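September, late

Gemma Horrocks asked at lunch how the sewing was going, and I said fine, which is what I also say about my taxes. Then I hemmed the kitchen curtain this evening and my stitches wandered off like cows. All this after two hours of suturing practice. Glenys says everyone's home sewing gets worse, and that she once stapled a skirt.

My trouble is the bite. I go in too close to the edge, lose my nerve on the curve of the needle, and pull when I should turn. Tamer says to let the curve do the work – he says it a lot, mostly to the back of my head. Thread I have made peace with, except when it loops, and it loops.
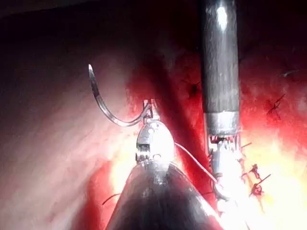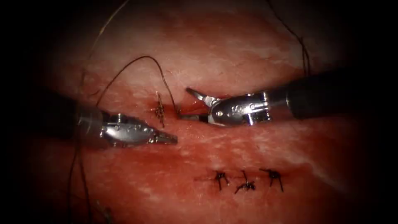
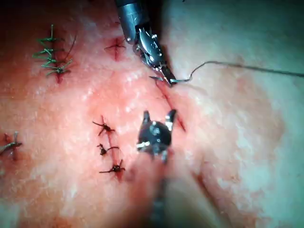 Tomorrow I want evener spacing and fewer sighs. Lacey has booked the early slot again, so I get the one after lunch, full of soup. Must buy: dish soap, stamps, 60 watt bulb for the hall. The curtain is back up. It is shorter on the left – I have moved the fern.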